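**Sim data thread, 15/07/2026**

1/ We're collecting pick-and-place demos in simulation for the Clunby project. Posting notes as I go, mostly so I can find them again in a month.

2/ Current count is 374 demos kept. The target for this task is 100 per object and we want more than one room layout behind each of them, so there's a way to go.

3/ Every episode starts from a random draw of objects, a random room and a random light direction. The instruction gets written after the draw. If the text and the table don't match, the episode goes in the bin before anyone drives the arm.

4/ I drive with a 6-DoF mouse. Tevico wrote the bridge between the mouse and the sim and it drops inputs when the render falls behind. Fix for now: render at low quality while driving, then replay the saved joint states at full quality overnight.

5/ Tonight's draw, Franka over the table with a plant, two skulls and a handgun:
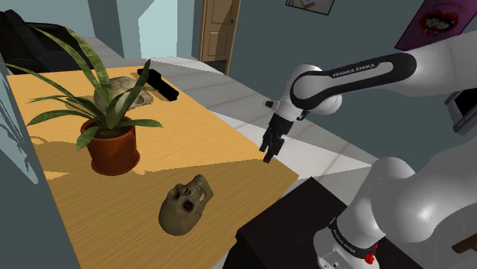
6/ Helge Berge asks whether replaying the joint states gives the same contacts, or whether the object ends up somewhere else the second time. He had drift in his own replays in May and lost a batch to it.

7/ Fair question. We save object poses as well as joint states, and the replay sets both at each step. Physics is off during the replay, so the contacts can't come out different. It costs disk space. I tried it with physics on first and got the same drift Helge did.

8/ Potted plants are the slow category. The leaves have a simplified collision shape that sticks out further than it looks on screen, so I come in high and go around. That makes the paths longer. I'm leaving them long. Jaltport trims its paths afterward and I'd like to compare the two sets at some point.

9/ Rules I use for keeping a demo:
- gripper closes once, on the named object
- no contact with anything else on the way
- object at rest at the end
- no pause longer than 3 seconds

10/ The pause rule is the one that throws out the most. I stop to think and the policy learns to stop too. We trained on an early batch with the pauses left in, and the arm would hover over the object until the episode timed out.

11/ Failed grasps go in a separate folder with a label. Not used for training yet. Hellström wants them for a success detector, and they're cheap to keep.

12/ Known problem: the camera position hardly changes between episodes. The next config will move it a little on each reset. I'm not redoing the old demos by hand, since the saved states can be rendered again from the new angles.

13/ Next up is 2 new rooms and a drawer task. The drawer handle still clips through the fingers, so the rooms go first.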